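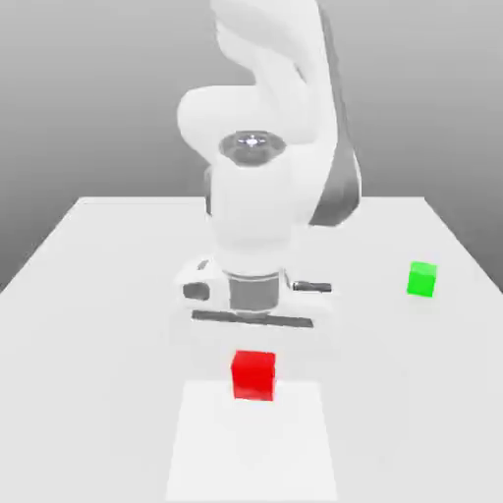 Dispersal is a fuel problem before it is anything else

I have been reading about dispersed air operations again, mostly the kind where a squadron leaves its main base and works from a short list of smaller fields for a few days at a time. Most of what is written on the subject deals with aircraft, runways and command. My own years were spent in ground support, on the fuel side, and I think that side gets too little space. What follows is a set of working notes. They are general, they use nothing that wasn't in open manuals at the time, and the numbers are from an exercise that is long finished.

The basic idea is old. A large base with everything on it is easy to find and easy to hit. Put four aircraft here and four there, keep moving them, and the other side has to spend more effort looking. The cost is that every service the large base provides has to be provided again at each small one, by fewer people with less equipment.

At a main base, fuel arrives by pipeline or rail, sits in large tanks, goes through fixed filtration and reaches the aircraft by hydrant or by bowser. The crew who drive the bowser do not need to think about where the fuel came from. It has been tested upstream by someone with a laboratory. At a dispersed field there is usually a civil tank farm of modest size, or nothing. Where there is nothing, fuel comes in by road or in flexible tanks filled from a transport aircraft, and the crew at the far end are also the laboratory.

The planning figure

On the exercise I have in mind, in March, on a northern field I will call Goneno because that was its name on our maps, the planners allowed 200 cubic metres for the stay. The figure came from sortie rate multiplied by average uplift, with a margin on top. The arithmetic was sound. It left out three things.

The first was unusable fuel. A flexible tank on uneven ground does not drain completely. The suction fitting sits where it sits, and whatever pools on the far side of a fold stays there until people walk it across by hand. On a prepared, graded pad the loss is small. On frozen gravel that has been levelled with a borrowed blade, it is not small.

The second was flushing and sampling. Each time a hose is connected, a quantity is drawn off and looked at for water and solids. It goes into a waste drum. It does not go back in the tank, whatever anyone in a hurry may suggest. Two aircraft types with different coupling requirements meant twice the connections, so twice the samples.

The third was ground equipment. Heaters, generators and the vehicles themselves all ran from the same stock, because bringing a second grade of fuel would have meant another set of tanks. Heaters in particular take a steady amount all night while no aircraft is flying, and a sortie-based calculation does not see them at all.

None of these is a discovery. All are in the tables if one looks for them. They are in separate tables, owned by separate branches, and the person adding up the total had only been handed one.

Distance and hose

The tanks at Goneno were sited 900 metres from the parking area. There were good reasons, mostly to do with blast distance and a drainage ditch which could not be moved. The result was a choice between a long hose run with a booster pump halfway, or a shuttle of bowsers.

Hose is attractive on paper. It is quiet, needs few drivers and moves fuel continuously. Its faults are that it holds a large volume of fuel which is neither in the tank nor in the aircraft, that it must be walked end to end to be inspected, and that in low temperatures the older rubber types become stiff and awkward to roll. Every coupling is also a possible leak. When the order comes to leave in a hurry, the hose has to be evacuated, broken down, drained, capped and loaded, and this takes a good deal longer than flying the aircraft out.

Bowsers can simply drive off. They do need a road that will carry them, and a full bowser is heavy on a thawing surface. They also need drivers, and drivers need sleep. We had 11 people on the fuel team, of whom two were qualified to release fuel to an aircraft. That second number was the one that mattered. I could have been sent another dozen drivers and the rate at which aircraft were turned round would have stayed the same.

I raised this at the time with Tadeusz Pawlak, who ran the engineering cell. His view was that qualification is the cheapest form of capacity, as it takes up no room on a transport aircraft. I have not found a better way of putting it. He also held that the hose should have been left at home, and on this we disagreed. My position then and now is that for stays of under two days it should be left behind, and for longer stays it is worth the trouble, provided the pump has a spare.

Pumps

Our booster pump was an Adamczyk set, trailer-mounted, diesel-driven, and perfectly good in itself. The priming valve used a seal that was not common to anything else on site. We carried one spare seal. The seal failed on the first night and the spare was fitted. From then on the whole hose line rested on a part that costs less than a sandwich.

The lesson usually drawn from this is to carry more spares. I would draw a different one, that the kit should be chosen so that the same seal fits the pump, the filter housing and the bowser. Commonality is dull, and it tends to lose out in procurement to performance. A pump that moves slightly less fuel per minute but shares its consumables with everything around it would have been the better pump for that field. The Parevix range that the neighbouring detachment used had been specified this way. Their flow rate was lower than ours and they were never out of action for want of a part.

Filtration

Fixed filtration at a main base can be generous. Deployed filtration is sized to fit on a pallet, and the elements load up faster than people expect, especially when fuel has been through several flexible tanks. Differential pressure across the filter should be read and written down at each issue, with the flow rate alongside it. A pressure reading without its flow rate says very little, as the pressure will fall if somebody throttles the pump back. I have seen a log with a beautifully steady column of readings that had been kept steady in exactly this way, in good faith, by an operator who thought he was protecting the element.

Water is the other concern. Fuel that has travelled in warm sunshine and then sat on frozen ground will give up dissolved water as it cools. It settles out slowly. If the tank is being filled and emptied continuously there is no settling period, and the separator has to do the whole job. The proper answer is two tanks, one settling while the other issues. The usual answer is one tank and frequent sampling. It works, with the consumption penalty already mentioned.

Communications

The stock report went back to the main base by a data terminal called Purneo, which was designed for stores of every kind and treated fuel as one more item with a quantity. It had a field for litres held. It had no field for litres held and fit to issue. A tank awaiting a test result and a tank ready for use looked identical on the screen at the other end, and on one evening a pair of aircraft was routed to us on the strength of fuel that was still settling. They waited. The delay was not serious, but it was avoidable, and the fix we used was to report unfit stock as zero and explain by voice. This made our totals wrong in the other direction. I understand the form was later changed.

If I were writing the plan again

I would start from the number of people who can release fuel, work out how many aircraft they can serve in a shift with rest allowed for, and treat this as the ceiling for the field. Then I would work backwards to tank volume, adding heaters and generators as a line of their own. Sortie rate would come last, as an output.

I would also want the fuel party on the ground a full day ahead of the first aircraft. Planners resist this as it gives away the choice of field. That is a fair objection, and where the field is a civil one with its own trained staff the gap can be shortened. Where it is bare, a day is roughly what it takes to lay out, fill, settle, sample and fix whatever was broken on the journey, and it assumes daylight for the laying out.

Recovery deserves its own page in any such plan and generally gets a paragraph. An exercise ends on a timetable, so the party can pack at leisure. A real move would not wait. Someone has to decide in advance what is to be left, in what order the rest is loaded, and what is done with fuel still in the tanks. We were given no instruction on the last point. A good part of our final afternoon went on pumping it into hired road tankers, and the contractor's couplings did not match ours, so it went through an adaptor at about a third of the normal rate.

I still have the adaptor drawing somewhere and will add it to these notes when I find it.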